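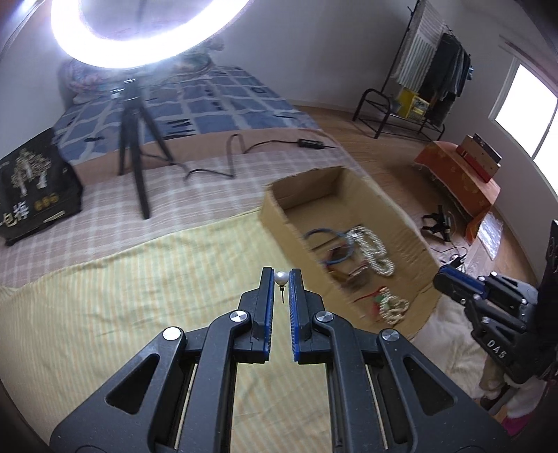 **Dec 25, 2024 — Carhuamaca doubts you need another jewelry organizer**

Carhuamaca, the home-sorting service run by Bukola Nwachukwu and Efe Okafor, will open its bedroom jewelry sessions to new customers in February. It sells no trays, drawers or velvet stands, and has no plans to.

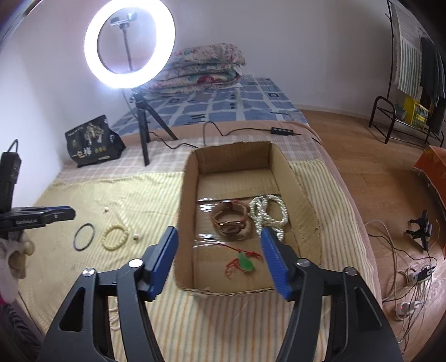
Most organizing advice starts with a purchase, and Nwachukwu doesn't trust it. Her sessions start on the bed, with whatever carton is in the house. A leather-strap watch, a long string of white beads and a green pendant on a red cord can share one cardboard box while the owner decides what stays. Small pieces wait on the blanket beside it.

"I've seen a 14-slot case with six slots used," said Nwachukwu. "The rest was still in a tangle somewhere else."
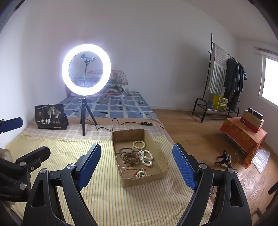

Okafor is no kinder to the claim that a sorted box stays sorted. Long strands knot again — coil them in loops, lay bracelets flat, and expect to redo it. Carhuamaca makes no promise about how long the order lasts.

Sessions run around 6 hours. Repairs and valuations are not offered.

Contact: Fatima Okoro, Carhuamaca press desk, extension 1532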